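Wrist tracking, second attempt: controllers on the back of the hand

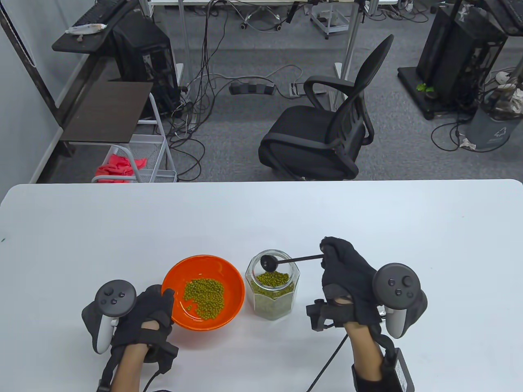 Mung beans, bowl and jar, with a VR controller strapped to each glove.

Last month I had the controllers on the forearms, and the wrist pose had to be worked out from the glove sensors. Error at the fingertips reached 38 mm in the worst trials. Moving the controllers to the backs of the hands removes the wrist from the chain altogether, so I reran the scooping task in May to compare.

Setup is otherwise the same as the Banness build. Calibration takes 5 minutes per hand. I logged 1,374 transfers, of which 900 were usable. Most of the rejects were tracking dropouts when one hand passed in front of the other controller's ring. Florêncio Calado had the same problem on Magalhães and got round it by tilting the mounts outwards. I have not tried this yet.

The added weight is noticeable after half an hour. The strap creeps towards the knuckles and the offset drifts with it, so I now recalibrate between batches. Cables are still a nuisance.

Long-handled tools are harder than short ones. A small rotation error at the hand becomes a large position error at the end of a scoop, and the mouth of a jar leaves little room for it. The Zikora arm replays the bowl side well and clips the jar rim more often than I would like. Next job is a stiffer mount, then the same beans again.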